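Resetting Ceiling Camera Alignment After a Firmware Update

Applies to Ondeo fixed-mount units, firmware 2.14 and later. Revised 5/15/24 by Jolanta Głowacki. 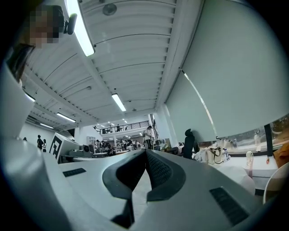
Before you start

Write down the current IP address, the zone name and the tilt value. The update keeps the first two and clears the third. You need admin rights on the recorder and a 2 mm hex key.

Step 1. Stop recording

Open Devices, select the unit and set Recording to Off. Wait for the status to read Idle. Motion alerts stay active until the unit restarts.

Step 2. Clear the stored position

Go to Maintenance > Position and select Clear. The unit restarts in 30 seconds. Do not unplug it during this time.

Step 3. Set the tilt by hand

Loosen the lock screw one full turn. Tilt the housing until the test grid sits level in the live view, then tighten the screw. Check the grid again, as the housing can shift slightly when the screw seats.

Step 4. Save the new value

Enter the tilt under Position and select Save. If error 114 appears, the value is out of range. Go back to step 3.

Step 5. Turn recording on

Set Recording to On and play back the first clip. If the time stamp is wrong, sync the clock under System > Time and restart the unit.

Repeat for each unit in the zone.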